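Wultwood Folding School
About us

Hi, and welcome! I'm the person behind Wultwood, which is a very small school for people who would like their clothes to live somewhere other than the chair. I teach folding, sorting and putting away, mostly to grown-ups, in groups of 7 at the most. We don't have a big building or a lobby with plants in it. We have bedrooms with beds in them, and a kettle, and a lot of shirts.

I started teaching in February a few years back, after a long stretch at Danance, a clothing rental shop where I worked in the back room. I folded all day there. Party dresses, work shirts, kids' recital outfits, all of it came through my hands and went back out on shelves, and I got fast and a bit bossy about it. Friends began asking me over to "just look at the closet" (it was never just a look!), and then friends of friends, and at some point I printed a flyer.

The name comes from the street I grew up on, in case you were wondering. People do ask.

What we fold on

A bed is my favorite work surface. It's wide, it's already in the room where the clothes belong, and you can walk around most of it. A woven mat over the top gives you something firmer to press against than a comforter, and the rows of little tiles are a great help when you're trying to get two edges parallel. I tell beginners to lay the shirt flat first, smooth it out from the middle, and leave the finished stacks up toward the top where an elbow won't get them. Dark, mustard, navy, white, light blue, it doesn't matter to me what order your stack goes in on the first day. Sorting comes later.
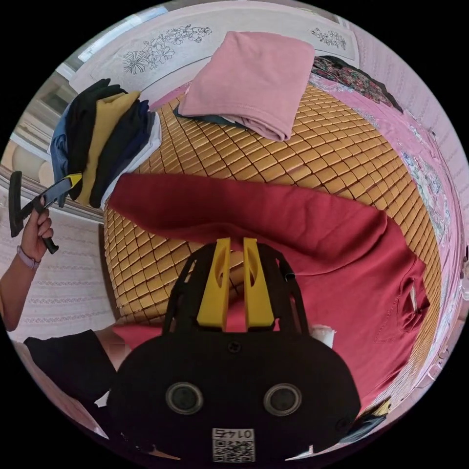
How a class goes

The basic class is 60 minutes. You bring a bag of your own clean clothes, whatever state they're in, and please don't fold them before you come! I've had students spend the whole evening before tidying up their bag so I wouldn't see the mess. I want the mess. It tells me what you own and which things you keep avoiding.

We begin with a shirt, because a shirt has sleeves and a front and a back and pretty much everything else is a simpler version of it. Then trousers, then the slippery stuff. We stop for tea when people start sighing. After the break you put your own pile together while I wander over and meddle.

It costs $31 for a single class, and if you come with somebody you share a closet with, the second person is $19. (Sharing a closet is its own subject. I've considered a separate class for it, and I may still do it if I get brave enough.)

The difficult ones

Every household has a few pieces that won't hold a crease. Soft red fabric that bunches up the second you lift it, scarves, stretchy tops, wavy-striped trousers that make you lose track of where the leg ends. My advice is to pick the thing up, let it hang for a moment, and look for the longest straight edge it has.
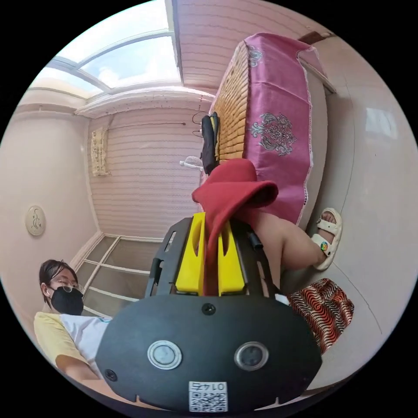

Once you've found that edge you can build the rest of the fold around it, and if there isn't one, roll it. Rolling is allowed here. I had a student come over from Skullska, the roller derby club across town, with a duffel of jerseys that had never been folded in their lives, and we rolled every last one and she was thrilled.

I should say a word about Tello, too. It's the name of our little lending shelf: folding boards, drawer dividers, shelf labels, a lint brush or two. Students can take something home for a week and see if they like it before buying their own. Most people try the folding board and bring it back because their hands have already learned the size.

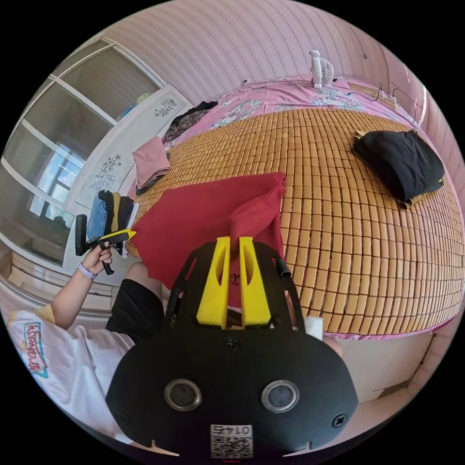 We do home visits as well, and those are the part of the job I'd keep if I had to give up everything else. You learn so much from a real bedroom. I like to set up across the bed with the head end left for the things that live there, and I'm always pleased to find a small desk fan already standing on the sheet, as folding is warmer work than you'd think. One garment on the mat at a time is the goal, two if you're feeling good, and the dark things can wait off to the side until you've got your rhythm.

On a visit I don't throw anything out and I don't tell you to. Your old concert shirts are safe with me. All I'll do is show you a way to fold them so that they fit in the drawer you've got, and then I'll watch you do it a few times.

Coming to see us

Classes run most weeks, in the evening, and I answer messages myself, usually after supper. Tell me how many of you there are and whether it's shirts, linens or a bit of everything, and I'll write back with the next open spots. Wear something comfortable, bring your bag, and leave room in it, because folded clothes travel much better if they aren't squashed on the way home!

Page last updated 06/05/2025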